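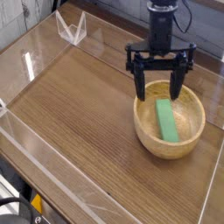 A **wooden bowl** is a round, open vessel cut or turned from wood and used for serving food, mixing, or holding small household items. Most are made on a lathe from a single block, though some are carved by hand or glued up from strips.

## Materials

Pale woods such as maple, beech, and birch are common because they have a tight grain and little smell. Darker woods, including walnut and cherry, are also used. Softwoods dent easily and are seldom chosen for bowls that hold food.

## Making

The maker first roughs out the bowl with thick walls and leaves it to dry, often for months. It is then turned a second time to its final shape — drying almost always pulls the first shape slightly oval. Sanding usually ends at 400 grit. The rim is rounded over, as a sharp edge chips.

## Finish

Food-safe oil or a blend of oil and beeswax gives a soft sheen and must be renewed from time to time. Film finishes are glossier and need less care but can flake if cut with a knife.

## Use and care

Deep bowls suit salad, bread dough, and fruit. They are also used on tables and desks for keys, toy blocks, and other loose objects. A wooden bowl should be washed by hand and dried within a few minutes. Soaking for more than 2 hours can raise the grain or open cracks.

## See also

- Lathe
- Woodturning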